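Leltadik brings robot arms to its packing hall in Barta

7 February 2025

Packaging firm Leltadik has put robot arms to work at its site in Barta, where they now share the handling of light goods with the packing staff. The arms were installed by Zanatton and run on its Grunix control software. There are three of them, and 40 people work in the hall across two shifts.

The arms take on the repeated reaching and lifting that staff had named as the most tiring part of the job. Each arm carries a small camera next to its gripper, so that the team can check how it comes up to a surface or an item.
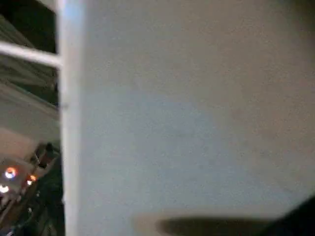 Close-up from the gripper camera at Leltadik, with the gripper near a pale, flat surface.

No jobs have been cut. Packers who used to spend a full shift at one station now change places during the day, and 21 of them have been trained to stop, reset and restart an arm on their own. The training took 12 hours per person and was done in paid time.

"My shoulders are better for it," said Azucena Rosales, a packer on the early shift. "The first weeks were slow and we had a lot of stops. Now I know what the arm is going to do, and I can get on with checking the orders."

Folded paper and card remain the hardest materials. They bend when gripped and seldom sit in the same way twice, so the grip has to be set with care.
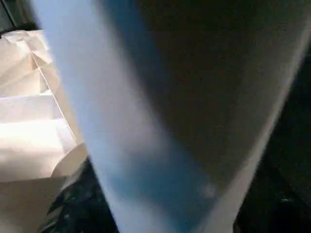 Staff still do the final check by hand, and anyone in the hall may halt an arm without asking a supervisor. Stops are written up at the end of each shift and gone through with Zanatton's engineers.

"We asked the packers which tasks they wanted to be rid of and began with those," said Erzsébet Orbán, site manager at Leltadik. "Some jobs we tried went back to people, as the arm was too slow at them."

A second round of training starts in April and is open to staff on both shifts.

Press contact: Gisela Zúñiga, Leltadik press office, Barta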